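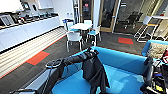 May, 7:40 a.m.

Budget draft is due to Deirdre Quinlan at the end of the month and I have moved the same line three times. The line is grippers. I am writing the reasoning down here so that I stop redoing it in the shower.

Where things stand. We have one two-armed unit, and the request covers a second one plus spares for both. The Lireo quote came back at the price I expected for the base and arms, and well above it for everything that bolts on. Tasen is cheaper on the arms but will not commit to a lead time under 14 weeks. Lawal quoted only the service contract, which I asked for separately to see what it looks like when it isn't buried in a bundle. It looks expensive.

The task list decides most of this. We agreed in the winter that the second unit would do soft goods in lounge and kitchen areas: jackets, throws, towels, cushions. A coat over the back of a sofa is the standard start position. It is harder than anything we do at a table. The sofa back puts a ridge under the cloth, the sleeves go wherever they like, and the base has to park close enough to reach over without the lower part of the arm rubbing the upholstery. So reach matters more than payload, and I should stop paying for payload. A coat weighs nothing by the standards of these arms. The Lireo long-reach option is rated well under the standard one and is still far more than we need.

Obinna Sani disagrees. His view is that payload is a proxy for stiffness, and that a long light arm will sag and oscillate at full extension, so what we save on the order we spend on tuning. He may be right. I asked him for a number and he gave me a test plan, one page, 10 trials per configuration with the tip deflection logged at three extensions. I can't fault it. It costs two days on the unit we have and no money, so I put it on the calendar.

12:15 p.m.

Went through the consumables log over lunch. Last quarter we replaced finger pads 73 times. I had budgeted for half that. Most of the wear is from textured fabric and carpet contact during recoveries, when something has slid to the floor and the approach comes in too low. At the catalog price the pads for two units become a real line and can no longer hide under miscellaneous. I moved them to their own row and wrote "wear items" next to it. The Skodis pads are a little more per set. Their data sheet claims a longer life on cloth, but it gives the figure in cycles without saying what a cycle is. Sent them an email asking.

Also looked at cables. Two failures on the outer runs this year, both at the wrist. The supplier's spare harness is sold only as a complete assembly, connectors and all. Obinna thinks we could make our own for a fraction of that. We could, but the warranty language is plain enough and I don't want to be the one who reads it aloud to Deirdre after the fact. One spare harness per side, per unit. Four in total. In the draft.

3:30 p.m.

Call with Lireo, 50 minutes, of which the useful part was the last ten. Notes:

Delivery is counted from deposit, and the deposit is 30 percent. If the purchase order goes out in June the unit lands in early fall. If it slips past the fiscal year close we go to the back of the line.

The long-reach arm uses the same controller and the same mounting pattern. We could order standard now and swap later. The swap kit is not cheap but it is not crazy either, and it turns Obinna's test into something we can act on after the order.

Training is two days on site, billed. I asked for it to be struck. They will strike one day.

Batteries are 800 per pack if bought with the base and more afterward. I had one spare in the draft. Changed it to two. We lose a good part of every afternoon to charging and I have never once regretted a second pack.

I asked again about a discount for buying both arms' spares at once. The answer was that they would "look at it," and I have entered zero.

5:50 p.m.

Space. I keep leaving this out of the budget because it has no vendor, and then it shows up as somebody else's complaint. Two units need two charging spots, and furniture has to be arranged so that a base can get through without clipping chair legs. I measured the passage between sofa and table in the afternoon with the table in two positions. The tighter one is fine for a single unit and hopeless for two meeting head on. Either we stagger the sessions or we widen the lane. Staggering costs nothing but gives away part of what we are buying the second unit for. I wrote it up as a schedule constraint and put a small amount in for floor markers and a second power drop.

Carpet is also a question. The casters are specified for hard floor or low pile, with no definition of low. Asked Lireo in writing so there is a written answer.

9:10 p.m.

Draft total is over the ceiling by 6 percent. Candidates to cut: the service contract in year one, when the warranty covers most of it anyway; the second training day, already gone; the upgraded head cameras, which I want and can't justify on this task list. Cutting the contract alone brings it under. The risk is response time, since warranty repairs go back to the depot and we would be down a unit for the duration. With the harnesses and the batteries on the shelf I can live with that.

Left the contract in as an option, priced, for year two. Left the arms as standard, with the swap kit listed underneath as contingent on test results. Deirdre will ask why there are two arm lines - the test plan goes in as an attachment.

Still open: Skodis on cycles, Lireo on carpet, Tasen on anything at all. Deflection test needs the long extension added to the config before we start. Order more pads tomorrow regardless, we are on the last set.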